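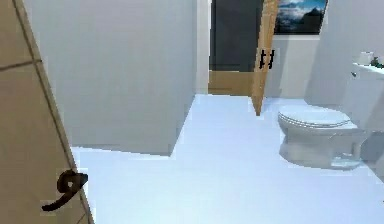 The owner of Radulović, a small bakery in Flestbridge, starts work at 3 and goes to bed before her kids do. She took over the lease last November.

"The first month I threw out too much bread," she says. "I was baking 200 loaves a day and selling maybe two thirds."

She now bakes fewer and takes orders by phone. The rye still goes first. She buys the flour from Nastberg, a mill 40 miles north, and pays more for it than she did for the old brand.

"People asked why the price went up. I told them what a sack costs. Most of them kept coming — a few didn't."

Her oven is older than she is and runs hot on the left side, so she turns every tray halfway through. A new one is not in the plan.

"I know this one," she says. "I'd have to learn the next one all over again."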